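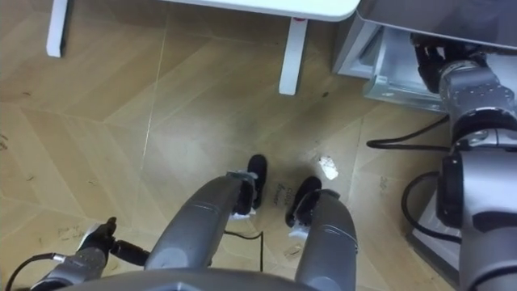 Getting handwriting off a wood floor without ruining the finish

Hello all, I'm hoping someone kind can steer me right before I do something silly with a scouring pad. We've a small corner room with a light wooden floor, and I've been putting off giving it a proper clean for far too long. The main trouble is a few short words in dark, scrawly handwriting, faint enough that I can't read them myself, with a crumpled bit of white paper lying close by. I don't know what sort of pen it was. I've had a go with warm water and a drop of washing-up liquid on a soft cloth — no joy at all, though the cloth came up rather grubby, which tells you something about my housekeeping. The floor was down when we came to Ratovden, so I've no tin or leaflet to tell me what it's finished with. I've 21 days before the room is needed and I'd love it to look cared for by then. Is there a gentle thing to try first? And while I'm asking, does the desk need to come out, or can I work round it?
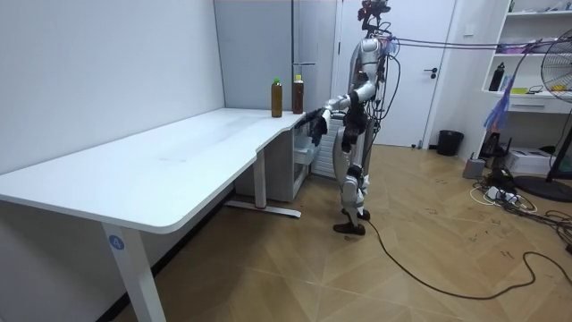

The white L-shaped desk in the corner, with the two bottles still on top.

I'd dearly like to leave the desk where it is, as it's a lump to shift and the little drawer cabinet underneath would have to come out first.

Posted by rikdale_mornings

Oh, I do feel for you, I had the very same worry in our back bedroom! Start with the mildest thing and go up slowly. Put a little surgical spirit on a cotton bud, try it somewhere hidden (under the desk would be perfect) and leave it for 5 minutes. If the finish hasn't gone cloudy or tacky, dab at the writing with a clean bud, turning it often so you aren't just spreading ink about. Dab, don't scrub. Then wipe over with a barely damp cloth and dry it straight away, and do open a window while you're at it.

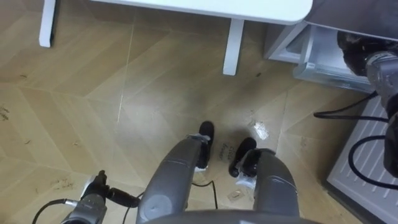

Before any of that, though, pick up every scrap of paper and give the whole floor a good going over with a soft brush, then the vacuum with the brush head on. Grit is what scratches a floor, far more than any cloth will. Look closely at whether the marks are on the boards or on a bit of paper or tape lying on them, too. I once spent half an afternoon fretting over a label that peeled up with a fingernail! With herringbone, go along each plank and follow the grain, even though it means changing direction every few inches. It's slow, but I find it quite soothing with the radio on.

As for the desk, I'd leave it be. Bottles off the top, drawers out, and you can reach the rest on your knees with a cushion.

Posted by Prerura

magic sponge. did ours in 2 mins

Posted by vo_22

Please go carefully with those sponges — they're a very fine abrasive and can leave a dull patch on a shiny floor. We used one in June and I can still find the spot when the light comes in low. The spirit is the better bet, and if it won't shift after a couple of tries, I'd ask at a flooring shop. Ours was happy to look at a photo.

Posted by Võ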